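Sweeping task: hand-held grippers vs. remote control?
Forum: Teaching by Demonstration
5 replies

keresari_kit
We're up to 200 demos on the sweeping task for the Namon project and I'm having way too much fun with it! Beans on a white tabletop, brush in one gripper, dustpan in the other, sweep, tip, repeat. I started out on remote control and gave up after 6 tries, because I couldn't feel when the bristles touched down. With the hand-held pair you just sweep – your wrists already know how. 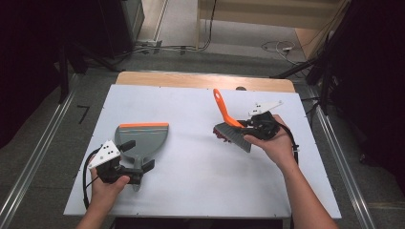 slowjoint
I wouldn't write off remote control so fast. Whatever you record that way is something the arm can reach. With hand-held you can twist your wrist into a pose the robot will never manage, and you only find out at playback.

keresari_kit
Fair point! We run a reach check on every demo at the end of the day and throw out the bad ones. It's a lot less painful than it sounds.

gamville_bots
Team hand-held here too. Our remote sweeps all came out slow and jerky, and the policy learned slow and jerky. One question: are you only using one kind of bean? Ours did great on big ones and left every small one behind.

keresari_kit
Two kinds mixed, red kidney and green mung. The mung beans are the mean ones, they slip under the bristles if you go too fast. What I do now:

1. Spread the beans in a loose patch, a few strays at the edges, and change the shape each time.
2. Hold the brush clear of the table for a moment before the first stroke, so there's a clean start to cut on.
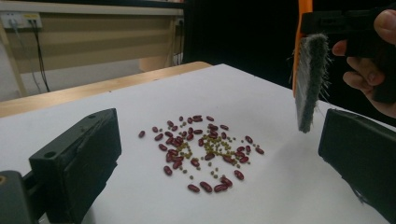
3. Short strokes toward the pan. Go back for strays last.
4. Keep your mistakes if you fix them in the same take. Those are gold!

slowjoint
Disagree on number 4. We kept fixes in at Sala and the arm learned to miss first and then fix it.

gamville_bots
How many demos was that, though? Ours did that at 1,000 and it faded by 2,000.

slowjoint
Under 1,000. OK, maybe I quit early. I'll put the fixes back in and post what I get.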